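The slow return of the written letter

Ridum has one post office, two pillar boxes and, at the last count, 1,246 residents. It also has a letter club. Members pay a small yearly fee, are paired with a stranger in another town and agree to write at least once a month. There were 10 of them when the club began. There are now 41, and a waiting list for people who want a partner abroad.

The rules fit on a postcard. Letters must be written by hand. They can be any length. Partners do not swap phone numbers or email addresses for the first year, and either side can stop without giving a reason.

Most of the members are under 40, which surprised the people who set it up. They had expected retired people who missed getting post. Instead they heard from nurses on night shifts, students living away from home for the first time and parents with small babies who could manage 20 minutes at the kitchen table once the house was quiet.

What do they write about? Very little, by most accounts. The weather comes first, then food, then whatever has gone wrong with the boiler. One long exchange between Ridum and Hondo has dealt almost entirely with tomatoes. Another began with a polite question about bus routes and is now in its third year.

Paper matters more to some than to others. The stationer on Khurana Street stocks a heavy cream sheet that sells well before Christmas, but plenty of members use whatever is in the drawer. Ruled paper is popular with people who have not written by hand since school and find that their lines slope. Pens cause more argument. Fountain pens smudge, ballpoints skip in cold rooms, and left-handed writers have strong views on both.

The cost of stamps is the main complaint. Several members now write longer letters and send them less often, and the club has talked about dropping the monthly rule. It was left as it is in August, after a short vote.

Delays are the other trouble. A letter to Deno can take four days or three weeks, so replies cross in the post and questions get answered twice. Older members say it was always like that -- you just carried on and wrote the next one.

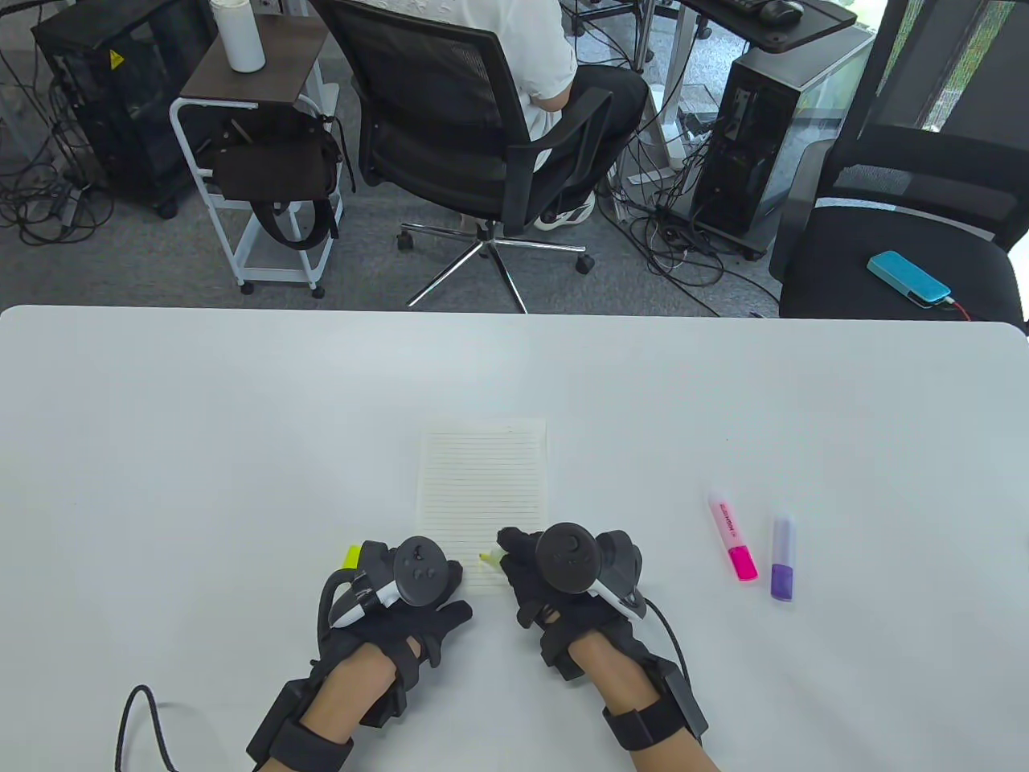 How to start writing again

Begin with someone who already knows you. Keep the first letter to a single side, put the date at the top and ask one question that needs an answer. Post it the same day. Letters left on the hall shelf tend to stay there.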